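Coronitz Simulation and Safety Practice Group
Minutes of the April meeting

Held Wednesday, 2:00 p.m., second-floor meeting room and by call. Quorum was met. The minutes of the March meeting were accepted with one correction: under item 3, "door stop" should read "soft stop."

1. Matters carried over

The glossary is finished except for the entry on "contact." Members still disagree on whether a finger resting on a surface without load should be logged as contact. The Etosico members prefer that it is. Left open until the draft has been tried on real logs.

The request for shared storage was approved by Roussel. Access requests go to the group mailbox.

2. Door tasks in simulation: draft rules

Most of the meeting went to the draft on doors and handles. The draft applies to household-type scenes run in simulation before any work on hardware, and it is meant to be read alongside the existing rules for drawers and lids. It was taken clause by clause.

Clause 2.1, approach. The gripper must be open before it enters the handle zone. Agreed without change.

Clause 2.2, grasp. The draft asked for a hold of 2 seconds before any pull. Savis asked whether this should apply to light doors as well. After discussion the hold was kept for all doors, so that logs can be compared.

Clause 2.3, the other arm. The old text said only that the idle arm should be "kept clear." Several members found this too loose to check. New wording: the idle arm is to be given a named rest pose at the start of the run, and any departure from that pose is to be logged with the time and the nearest surface. If the second arm is being used on purpose, the run is filed as a two-arm task and judged under section 5.

Clause 2.4, camera views. Each run is to be reviewed from more than one view or moment. A view that shows the grippers but little of the room may be kept, but a run can't be passed on that view alone.

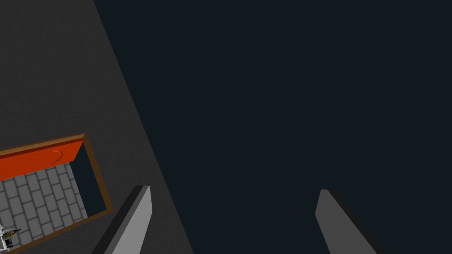
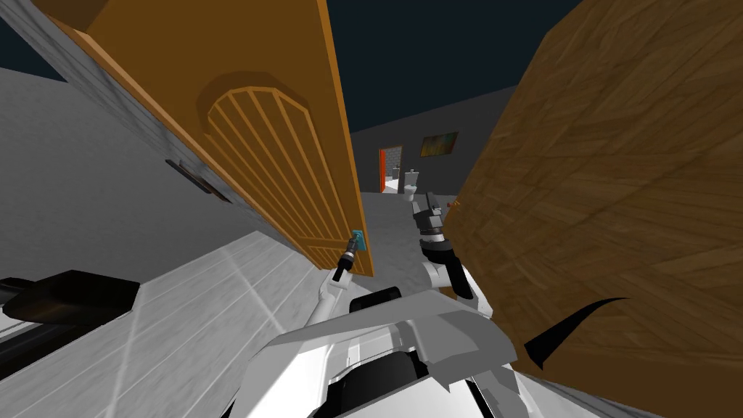
Clause 2.5, door and nearby furniture. Reviewers are to check the whole path of the door, including the side away from the handle. The draft had limited this check to the hinge side. Changed, with one member against on the grounds of review time.

Clause 2.6, stopping. A run is to be stopped if the handle is lost twice. The operator may not restart from the middle – the scene is reset and the run gets a new number. The old number stays in the log and is marked as stopped.

Clause 2.7, scene faults. Gaps in walls, missing ceilings and objects that pass through each other are to be reported separately from robot faults. It was pointed out that some teams have been marking these as failed runs, which makes the totals hard to use. Agreed that a scene fault doesn't count for or against the robot, and that the run is repeated after the scene is repaired.

3. Number of runs

The draft called for 200 runs per door type before a controller can move to hardware. Roussel thought this was high for doors that differ only in color or panel style. The group agreed to keep 200 as the figure for a new door type and to accept 30 for a change of finish, provided the handle and its position stay the same. Savis will write a short note on what counts as a new type.

4. Review sheets

The present sheet runs to 4 pages and reviewers have been leaving the last one blank. Coronitz will move the scene fault questions to the first page and drop the free-text box on lighting. The old sheets may be used until the new one is posted.

A proposal to have every sheet signed by two reviewers was discussed and not adopted. A second reviewer is still required for stopped runs and for two-arm tasks.

5. Other business

Etosico reported that log times from its older setup don't match the video times. Until this is fixed, reviewers should go by the log.

Action items

Coronitz: revise the review sheet and circulate clauses 2.3 and 2.5 as amended.
Etosico: report back on the log times; try the "contact" entry on one set of logs.
Roussel: open the shared storage to all members.
Savis: note on door types.

Comments on section 2 should be sent in before the next agenda goes out. The meeting closed at 3:40 p.m.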